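Reading time: 8 minutes

4. Setting up a shared valley

A shared valley lets up to six players work on the same map in Bomaddale. One player hosts, and the others join as guests. The valley is saved on the host's computer, so it can only be opened when the host is running the game, unless you move it to a dedicated server (see section 5).

You will need:

- the full version of Bomaddale on each computer (the demo can't host or join)
- a Clileck account for each player
- a network connection at the host's end that stays up while people are playing
- 2 GB of free disk space on the host's computer

The host does not need a faster computer than the guests, but it does need more memory once the valley has more than five settlements on it.

4.1 Before you start

Check that every player has the same version of the game. The version number is in the bottom left corner of the title screen. Guests with an older version will see the valley in their list but the Join button will be greyed out.

If you have any mods installed, turn them off for the first session. Go to Options, then Extras, and untick each one. You can turn them back on later, one at a time, as described in 4.6.

Note: The old winter map pack counts as a mod for this purpose, even though it was sold as an add-on. It was folded into the main game in the February update and the separate copy should be removed.

4.2 Creating the valley

1. From the title screen choose Play, then New Valley.

2. Choose Shared. If you choose Solo by mistake you can convert the valley afterwards, but all the trade routes will be reset.

3. Type a name. Names can be up to 28 characters long and may contain spaces. Don't use a full stop at the end of the name. The save folder is named after the valley and some systems will refuse to open it.

4. Choose a map size. Small suits two players, Medium suits up to five, and Large is meant for six. The size can't be changed once the valley has been made.

5. Set the starting season. Spring is the default. Autumn gives each player a full grain store but only a short time before the river freezes.

6. Set the pace. This decides how quickly a day passes in the valley. All players share one pace, and only the host can alter it.

7. Press Create. The map takes a few minutes to build. The progress bar stops for a while when it reaches the rivers, and you should leave it alone.

Caution: Do not close the game while the map is being built. A half-made valley can't be repaired and has to be deleted by hand from the save folder.

When the map is ready you are placed at the founding stone with a cart and two oxen. Put the first settlement down before you invite anyone. Guests who join a valley with no settlement start at the edge of the map, sometimes on the wrong side of the river, and have to walk.

4.3 Inviting players

There are two ways to bring people in.

By friend list:

1. Press Esc to open the menu and choose Players.

2. Choose Invite. Your Clileck friends appear in a list, with those online at the top.

3. Tick the players you want and press Send.

4. Each guest gets a message on their title screen. The invitation lasts until you close the valley.

By valley code:

1. Choose Players, then Show Code.

2. Give the code to your guests. It is made up of eight letters, and capitals don't matter.

3. Each guest chooses Play, then Join by Code, and types it in.

A new code is made each time you open the valley. If you want to keep the same one, tick Keep This Code below the box. Anyone who has the code can then join whenever you are hosting, so set a password as well if you have given it out on a forum.

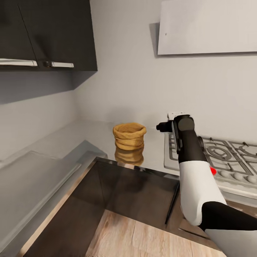
Ruwan Wickramasinghe

4.4 Sharing out land and stores

By default every player can build anywhere and take from any store. This works well enough for two people who talk to each other while they play. With more players it is better to set some limits before the first harvest.

To divide the land:

1. Open the map with M and choose Parishes.

2. Draw a line round each area. Click to place a corner and double-click to finish.

3. Click inside the area and choose a player from the list. You can choose more than one.

4. Press Apply.

Land that has not been given to anyone stays common. Any player can cut wood and graze animals on common land, but a building placed there belongs to the host.

Parish lines follow the ground as it was when you drew them. If a player later moves a stream by digging, the line stays in its old place and will need redrawing.

To limit the stores:

1. Click on a barn, granary or warehouse.

2. Open the Keys tab.

3. Choose Everyone, Parish or Owner.

Set at least one granary to Everyone. Travelling workers eat from the nearest store they are allowed to open, and if there isn't one they go home. This is the most common reason for a road or bridge being left unfinished.

Note: Keys do not apply to wells, mills or the market. These are always open to all.

4.5 Saving and backups

The valley saves itself at the end of each season and whenever the host leaves through the menu. It does not save if the host's computer loses power or the game is closed by the system.

To save by hand, press F5. Guests will see everything stop for a second or two. Guests can't save.

The game keeps the last five saves and deletes the oldest when a new one is made. If you want to keep one for longer, copy it out of the folder:

1. Close the game.

2. From the Clileck launcher, choose Bomaddale, then Open Save Folder.

3. Find the folder with the name of your valley.

4. Copy the whole folder to another drive. Copying only the largest file isn't enough - the parish lines and keys are stored separately.

To go back to a copy, put the folder back in the same place and let it replace the one that is there. Guests don't have to do anything.

Caution: Don't keep the save folder itself inside a folder that is copied to online storage while you play. The storage program may lock a file just as the game is writing to it, and the season will be lost. Copy it afterwards.

4.6 Using mods in a shared valley

Mods that change the look of the game, such as new roofs or colours, only need to be on the computer of the player who wants to see them. Mods that change how things work must be on every computer, in the same version and in the same order.

1. The host opens Options, then Extras, and ticks the first mod.

2. Each guest does the same.

3. Open the valley, let everyone join, and play through to the next morning.

4. If there are no warnings, close the valley and go on to the next mod.

The Sterov river pack has to be at the top of the list. If it is lower down, the game will start but fish won't come back after the winter. Chunhua Shao's longer road names can go anywhere.

Never remove a mod in the middle of a season. Wait until the season has been saved, close the valley, and then untick it.

4.7 If something goes wrong

The valley doesn't appear in a guest's list.
Check that the host has opened it as Shared. Ask the guest to press Refresh and wait, as the list takes almost 8 seconds to fill. If it is still missing, join by code.

A guest joins but is sent back to the title screen.
The two copies of the game don't match. Compare the version numbers, then the mods. If both are the same, the guest should choose Check Files in the launcher.

Carts move in jumps.
The connection between host and guest is slow. Lower the pace by one step. If only one guest has the trouble, it is probably at that guest's end, and a cable will often help where wireless does not.

Everyone sees a different time of day.
This can happen if the host's computer has been put to sleep with the valley open. Save with F5, close the valley and open it again.

A player has left for good.
Choose Players, click on the name and choose Hand Over. Pick who is to have the parish, the animals and anything in the stores. If you choose Remove instead, the buildings stay but the animals are let loose, and there is no way to get them back other than by catching them.

The host wants to stop hosting.
Copy the save folder to the new host's computer as in 4.5. The new host opens it, goes to Players and chooses Take Over as Host. The old host then joins as a guest and keeps the same parish. Delete the old copy once this has been done, so that two versions of the valley don't end up in use.

4.8 Settings worth changing

Pause when host is away. Off by default. Turn it on if the host tends to leave the desk, otherwise winter carries on and the fires go out.

Show names over settlers. On by default. On a Large map this slows down older computers.

Shared purse. Off by default. When it is on, all market earnings go into one fund and any player can spend from it. It can be turned on part way through a game, but when it is turned off again the money is split evenly, whoever earned it.

Chat filter. Each player sets this for themselves.

Section updated 1 March 2022. Continue to section 5, Moving a valley to a dedicated server.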